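Skekstead peel-and-stick wallpaper, the big floral one

I went back and forth on this paper for weeks. I'd been living with plain white walls forever and I wanted something loud, and the Skekstead floral is LOUD. Dark teal behind, pale green jagged leaves all over, and then these huge orange daisies with purple middles. There are pink flowers and pale blue ones too, plus tiny sky-blue stars filling in the gaps (my favorite part, and you can't really see them in the shop photos).

I paid 45 a roll and bought 2, with a bit left over. My neighbor Leopold Reisinger got a cheaper floral from Mestska for 40 and says his is fine, but his has a shine to it that I couldn't live with. Mine went up in one afternoon. The backing peels off clean if you start at a corner and go slow, and I was able to lift and re-stick the first piece when I got it crooked – twice! 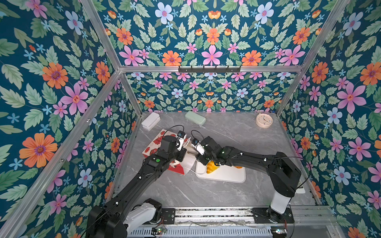

Matching the pattern is where I lost my patience. The flowers are so big that a small slip shows right away, and on narrow panels you have to think about which bloom lands where before you cut anything. I laid everything out on the floor first and moved it around until there was a nice big flower on each side. Buy a fresh blade. I used an old one for the first cut and it dragged and left a fuzzy edge I had to trim again.

I was worried it would be too much next to the gray marble-look tabletop, but I love them together. The gray calms it all down, and the silver bars and the black hook rack look way better against teal than they ever did against white. Light-colored things really pop too – my cream clock looks like I bought it to match (I didn't, it's ancient).

Gripes? The roll came with a dent in one end, and Skekstead took forever to answer my email about it. The instructions are one tiny sheet with drawings I couldn't make sense of. And the dark background shows every speck of dust, so keep a soft cloth handy.

Four stars from me. I'd buy it again, and I'm already eyeing the leftover piece for the inside of a drawer.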